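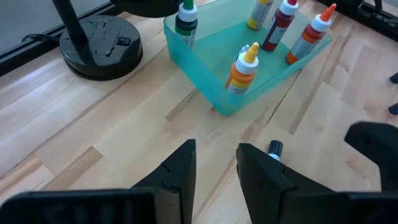 A two-finger gripper at a bench with squeeze bottles in and around a tray. Photo: Kuvton

Kuvton Releases Bench Handling Practice for Two-Finger Grippers

MOSTYN, 26th January – Kuvton today released the first full edition of its Bench Handling Practice, a set of written rules for robot arms that pick up, move and set down small containers on an open tabletop. The document applies to grippers with two opposed fingers and to work areas shared with lamps, cords and other ordinary bench equipment. It replaces the draft circulated in September.

The practice was prepared at Kuvton's site in Mostyn with the equipment supplier Nustach. It runs to 284 numbered clauses in 5 parts: bench layout, gripper condition, handling of containers, shared reach between arms, and records.

Existing in-house rules at both firms were written for fenced cells with fixed part positions. They gave little direction for benches where containers stand close together, lean against a tray wall or hide one another from a wrist camera. The new document treats these as normal working conditions and sets a minimum method for each.

Bench layout

Part 1 requires the operator to mark the working area before the arms are powered. Lamps may remain on the bench if the base is outside the marked area and the neck cannot enter the path of either arm. Power cords must leave the bench on the side away from the grippers. Trays with see-through walls are permitted. The operator must confirm that the vision system can find the rim of the tray under the lighting to be used for the work, including any reflections on the rim.

Container handling

Part 3 covers bottles with tapered nozzles, screw caps and flip caps. A bottle with a tapered nozzle is to be gripped on the body, below the shoulder. Gripping by the nozzle is not allowed under any clause. Where one bottle blocks the view of another, the nearer bottle must be moved first or a second view taken. A leaning bottle must be approached along its own axis, at reduced speed, and brought upright before it is lifted clear of the tray.

Labels are not to be used as the only means of identifying a container. The practice calls for a second check, such as cap color or recorded position, and states which of the two takes priority when they disagree.

Shared reach

Part 4 applies where 2 arms can reach the same part of the bench. One arm must be assigned the right of way for each task step. The other must hold outside the marked area or at a recorded waiting position. Changes in assignment are logged with the time and the task step.

Records and inspection

Finger faces are to be inspected every 1,000 grip cycles and after any dropped container. Ridged or notched faces must be checked for residue between the ridges. Inspection results are kept with the task log for the service life of the gripper.

Availability

The practice takes effect at Kuvton sites on release. Nustach will apply it to new bench installations and will supply the inspection forms with each gripper. Sites still working to the September draft may complete tasks already in progress but may not start new ones under it. The forms are also built into Muvden, Kuvton's task logging software, and current users will receive them in the next scheduled update.

Copies of the Bench Handling Practice can be requested from the Kuvton standards office in Mostyn. Comments on individual clauses should quote the clause number and describe the bench arrangement in which the difficulty arose.

About Kuvton

Kuvton designs and operates automated bench systems for handling small containers. The company is based in Mostyn.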